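Skekico Student Robotics Project
Progress report to the Jorkley Fund
October 25, 2020

This report covers the work done since our April update. It follows the headings in the grant letter, except that equipment and spending are combined because there was only one purchase.

## Where the project stands

The grant pays for a student team to build and teach a two-arm sorting task. The arms have to pick small parts out of one container and place them in another, with each arm working its own side of the table. The students write the control code, collect the practice runs, and keep the records. Staff handle safety checks and ordering.

The team has 17 students this term, up from the spring. Most are in their second year. They are split into 3 groups: control, data, and hardware. Students may change groups at midterm, and a few have asked to move from hardware to data.

In April we said the task would be running from start to finish by the end of the summer. That did not happen. The left arm was ready on time, but the right arm had a fault in its wrist wiring that took several weeks to find. Both arms have been in use since the start of the fall term.

## Practice runs

The students have logged 297 complete practice runs against a target of 700 for the grant year. A run counts only if the part leaves the first container, reaches the second, and both arms return to their rest positions. Runs stopped by a student or by the software are kept in a separate folder and are not part of the total.

We are behind on this number. The rate has improved since the data group began booking the table in two-hour blocks. Before that, each session lost time to setup, and log files were sometimes saved under the wrong name. The group has written a one-page setup sheet, and new students now work from it.

The most common cause of a stopped run is a poor grip on flat parts. The fingertips close above the part or push it along the table. The control group is testing a slower approach with a short pause before closing. Early results are mixed – it helps with the thicker parts and makes little difference with the thin ones.

## Equipment and spending

The one purchase this period was a replacement wrist cable and connector set from Alvarado. It was within the amount set aside for repairs. The invoice was sent with the last claim.

We had planned to buy a second set of fingertips but have held off until the grip tests are finished. If the students find that a softer tip is needed, we would like to spend the money on those instead, and will write to ask before ordering.

## Work area

The hardware group reset the work area this month so that the two arms would have the same reach each time. Positions are now measured from the table edges and written in the lab book, and the group checks them before a block of runs begins. The bench layout places a container at each end of the table, with the middle left clear for passing parts across.

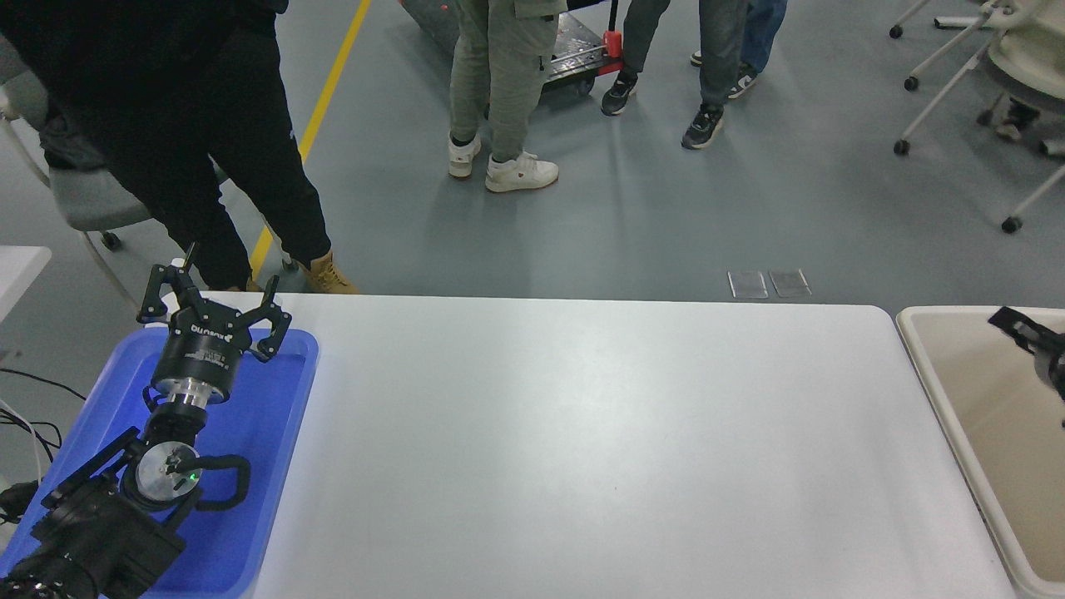 Sorting between two containers depends on each arm knowing where its own container is, so the students treat the layout as part of the task and record any change to it. The blue tray is at the left end and the beige bin at the right, and the control code uses those names for the two stations. The white tabletop has a glossy surface that reflects light near the middle, and the data group has asked to compare runs with the room lights on and off. That test needs no new equipment and will be done in the next booking block.

Cable routing on the left side is still on the hardware group's list. They have drawn up a plan to bring the cables together and take them along the wall.

## Student training

All students have completed the safety session and the stop-button check. The Telen workbook, which we use for the programming lessons, has been finished by the control group and is about half done by the other two. We have moved the remaining chapters to a shared weekly session.

## Next period

The grip tests come first, followed by the lighting comparison. The data group will then return to regular runs using whichever approach speed the control group settles on. At the current rate we expect to reach the target late in the grant year, with little time to spare.

We ask that the reporting date for the run total be left as it is. A revised booking schedule and an updated spending table will be sent with the next claim.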